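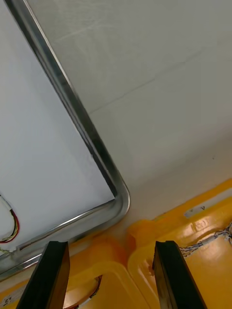
Ticket 1617: Label printer drops off network after sleep
Site: Trostwood
Opened by: Nuria Wubshet
Assigned: Oduor Mfinanga
Status: Closed

Reported problem
The Zustora label printer at the packing bench stops taking jobs after a long idle period. The queue on the shared PC shows "Offline". The printer's own menu still shows an IP address and full signal. A power cycle clears the fault until the next idle period.

Log

O. Mfinanga, 8:40 am
Pinged the printer after a restart: replies normal. Left it idle with the ping running. Replies stopped after 18 minutes. Sleep timer in the printer menu is set to 10 minutes, so sleep alone does not explain the gap.

O. Mfinanga, 9:25 am
Turned sleep off. Same result. Swapped the power supply with the one from the spare unit. Same result. Put the original supply back.

Yi-an Gil, 10:05 am
Checked the DHCP table. The printer's address ends in 170. The same address is set by hand on the Drasten scale terminal in receiving. The terminal only joins the network when someone logs in, and that matches the pattern on the bench. Sleep was a red herring.

O. Mfinanga, 10:50 am
Logged the terminal out and restarted the printer. No dropouts. Logged the terminal back in and the printer went offline in under a minute. Cause confirmed.

Fix
1. Scale terminal changed from manual addressing to DHCP.
2. Reservation added for the printer, same address as before. No change needed on the shared PC.
3. Old jobs cleared from the queue, spooler restarted.
4. Sleep timer put back to 10 minutes.

N. Wubshet, 3:15 pm
Printed labels after lunch with no restart. OK to close.

Follow-up
Yuk-lan Su to check the other scale terminals for manual addresses. Separate ticket.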